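Opinion > Public Space > Signs and Lettering

Large letters should be set by spacing, then by size

Most temporary signs fail on distance. The person who makes one works at a desk or on a floor, an arm's length from the letters, and picks a size that looks generous from there. The reader stands at the far end of a hall. A letter that filled the desk is then a small mark on a wall, and the usual response is to make the next one bigger.

I think this is the wrong correction. When the town of Penham replaced the printed boards in its meeting hall, it kept a record of complaints for one season. Of 82 complaints about legibility, 17 concerned letter height. The rest concerned crowding, glare or poor contrast. The hall had already raised its letter height twice. Each time the board stayed the same width, so the gaps between letters shrank, and the longer words got harder to read.

Cut-out letters avoid part of this problem. A printed board has a fixed edge, and text gets squeezed to meet it. Separate letters can be moved until the word reads properly from the back row. They also tolerate an uneven baseline better than printers like to admit. A word whose letters sit at slightly different heights is still read as a word, provided the contrast holds.
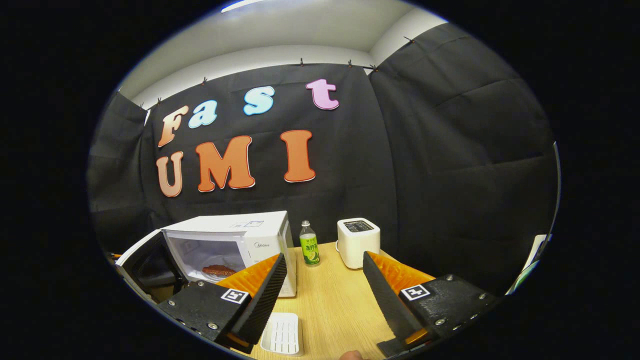 Colored cut-out letters with white outlines on black fabric.

Contrast is where I would spend the money. A dark matte ground absorbs stray light, and a light outline separates the letter from the ground even when the fill color is weak. The supplier Coment sells a gloss panel that many halls prefer because it wipes clean. It also reflects every lamp in the room. The Irkitholm library bought 50 of these panels and now hangs cloth over the ones that face the windows.

The Magbanua guide, still the one most sign shops use here, gives four pages to typefaces and a single paragraph to surfaces. That balance should be reversed in the next edition, due in November. Typeface choice matters for long text at reading distance. For one or two words on a wall it matters very little – almost any plain face will do.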